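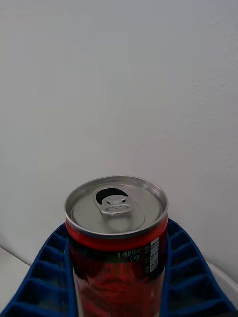 Fig. 4. Drinks can, opened, with the tab left on.

4. Setting up the Cliteo can crusher

The Cliteo is a wall-mounted crusher for empty aluminium drinks cans. It takes one can at a time. Do not use it for food tins, aerosols or glass.

You will need:
The crusher body and handle
The drip tray
Four wall screws and plugs (bag A)
A drill, a spirit level and a pencil

CAUTION: Check the wall for pipes and cables before you drill. Plasterboard walls need the Anumel fixing kit, sold separately.

Fitting to the wall

1. Hold the body against the wall with the base 1,097 mm above the floor. Leave 262 mm clear above the top bracket so the handle can swing right back.
2. Use the level to get the body upright, then mark the four holes.
3. Drill the holes, push in the plugs and wipe away the dust.
4. Put in the two top screws and tighten them by hand. Check the level again.
5. Put in the bottom screws and tighten all four. Do not use an impact driver, which can crack the bracket.
6. Slide the handle on to the spindle until it clicks.
7. Hook the drip tray under the base. The lip goes to the back.

Note: If the handle does not click, turn the spindle half a turn and try again. Bodies made before February have a plain spindle and need the locking pin from bag B.

Setting the can height

The crusher leaves the factory set for standard cans. The longest can it will take is 173 mm. For short cans, pull out the side peg and move the lower plate up one hole.

Crushing a can

1. Empty the can and rinse it. Leave it upside down for a few minutes to drain.
2. Leave the tab on the can. Loose tabs can fall into the slide and jam it.
3. Stand the can on the lower plate with the opening facing you.
4. Pull the handle down in one steady movement.
5. Lift the handle fully. The crushed can drops through the slot.

CAUTION: Never crush a sealed can. Keep fingers out of the slot while the handle is moving. Crushed cans may have sharp edges.

The Serasance bin fits under the slot. Empty it before the pile reaches the base of the crusher.

Cleaning

Empty the drip tray each day the crusher is used. After every 20 bins, wipe the slide with a damp cloth, dry it, and put one drop of light oil on each side. The Vlad model has sealed slides and must not be oiled.

If a can sticks, see section 6.

Sheet revised 7th June.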